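Skorkix buys black pepper from a single hillside and sells it under the name of the farm that grows it, Limsakul. The company packs in Osley and has two full-time employees, one of them the owner. We spoke with her on 17 April 2023 about grading, freshness and why the same vine can give four different spices.
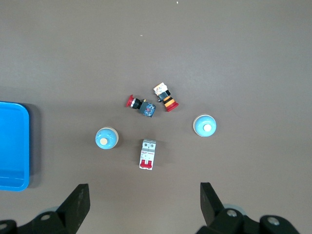
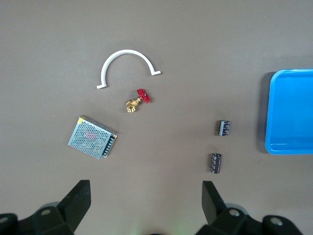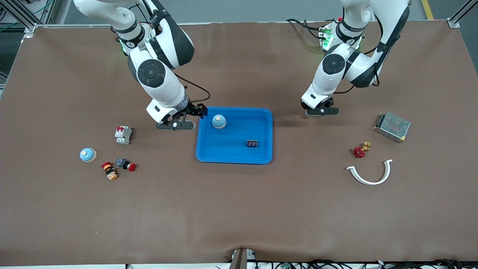
Small parts and a blue tray on a brown surface, in all three pictures.

She started with whole peppercorns and still sells very little else. "People ask for ground pepper and I tell them to buy a mill," she said. "Once it's ground, the smell goes in a few weeks. You still get the heat, but heat is the least interesting part."

The berries at Limsakul are picked by hand when a few on each spike have turned from green to yellow. Picked earlier, they shrivel and weigh next to nothing. Picked later, they are better suited to white pepper, for which the skin is soaked off. Her main lot this year came to 2,757 pounds after drying and sieving.

Sieving is where most of the arguments happen. Larger berries bring a higher price, and some buyers look at nothing else. She takes the large ones too, but she won't pay extra for size alone. "I've had big pepper that tasted like cardboard. I bite a few from every sack. If there's no citrus and no pine in it, I don't care how big it is."

She turned down 20 sacks last season. Most had been dried too slowly and smelled musty. The farm sold them elsewhere for oil, and she said there were no hard feelings. "They knew. They'd had rain the whole week the berries were out on the mats."

Green pepper from the same vines is packed in brine and arrives in smaller amounts, usually in May. Red pepper, left on the vine until fully ripe, is harder to get because the birds take a good part of it. She had 188 jars last year and has a waiting list for the next lot.

Her other line is a long pepper she sells as Brokora. It looks like a small catkin and tastes sweeter at first, with a heat that comes on late. She grates it over roasted squash or drops a whole one into a pot of beans. Restaurants buy most of it. "Home cooks don't know what to do with it, and that's my fault. I should put a recipe on the label."

On storage she is strict. Keep it whole, in a closed jar, in a cupboard away from the stove. She does not freeze pepper and sees no point in vacuum bags for the amount a household uses. A jar should be finished within the year.

Asked what she uses at home, she said the broken berries from the bottom of the sieve. "They go in the same mill. On eggs, I couldn't tell you which is which."

Skorkix takes orders by mail and sells from the packing room in Osley on the first Saturday of the month.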